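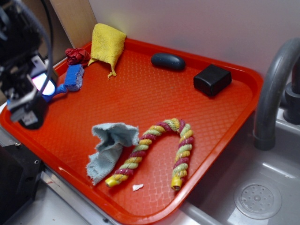

About Nornwood

Nornwood reviews public health preparedness plans for county and city governments. We read the plans, compare them with what the agency can do on a normal working day, and report the gaps in writing. We do not lobby, and we do not endorse candidates or ballot measures.

The office was opened in Estcombe by Viera Ševčík, who had spent her earlier career in a state budget office auditing emergency grants. Many of the plans she audited named stockpiles, phone trees and backup sites that existed only on paper. Our first contracts were short audits of those three items. They are still the most common request.

What we review

A standard review covers legal authority, staffing, supply, laboratory access and public notice. Legal authority comes first. If a health officer's power to close a building depends on a board vote, we check how fast the board can meet and what counts as a quorum when members are sick.

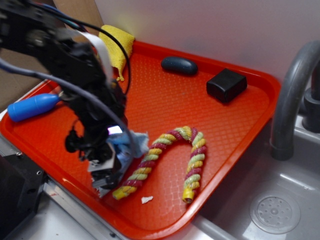

Staffing is checked against payroll records. A person assigned to two emergency roles is counted once. Contract nurses are counted only if the contract has a surge clause and the vendor has not promised the same nurses to a neighboring county.

Supply is checked by site visit. We open a sample of 100 cartons, or every carton if the store is smaller, and record expiration dates. Results are entered in Gotitov, our inventory database, which currently holds 3056 line items from client agencies. Each client sees its own records and no others.

Scoring

We do not publish a ranking. Each section of a plan is marked met, partly met or not met, with the page reference and the evidence behind the mark. Clients have 30 days to respond to a draft, and their response is printed in full with the final report. We correct errors of fact. Marks are changed only when new evidence is supplied.

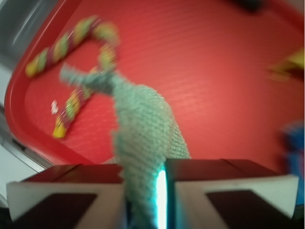 The scoring guide is named Yan and is revised every June. Reports issued under an older edition keep their original marks and are labeled with the edition used.

Funding

Most of our income comes from fixed-fee contracts with local governments. We accept gifts from individuals up to $2000 per year. We do not take money from drug makers, equipment vendors, political parties or campaign committees.

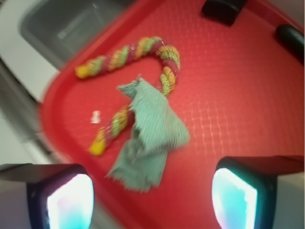 Contracts are open to public records requests under the law of the client's state. Requests should go to the client agency first. If the agency no longer holds the file, write to the Estcombe office and give the name of the county and the report title. Records requests are logged each Monday.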